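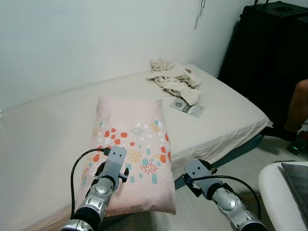 I bought the Gullico pillowcase in October, mostly for the colors. Pink with little squares and dots in orange, teal and mustard, and it was 14 dollars, so why not!

My sister-in-law Hedvika has the same one in gray and swears by it. I was pickier. The opening is a bit snug, so getting a plump pillow in there takes some wrestling (and some muttering).
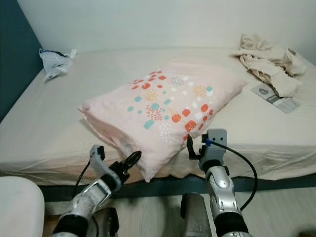
The Gullico case in pink, on a pale sheet

Feel-wise I'm happy. It's soft right out of the package, and I've washed it at 40 with the towels, which the label probably doesn't love.

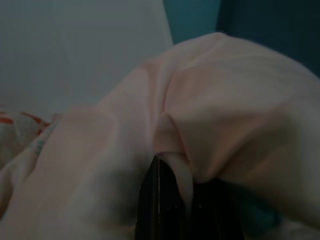
It does crease, though. If you iron your bedding you'll be ironing this one too. I don't, so whatever.

I looked at the Rudby one first, but it only came in stripes, and I wanted something cheerful against all that blue.
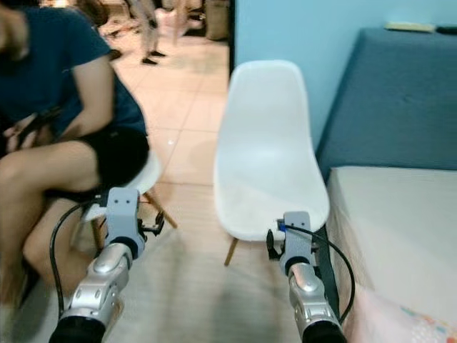
Four stars from me. I'd order a second if they'd make the opening an inch wider.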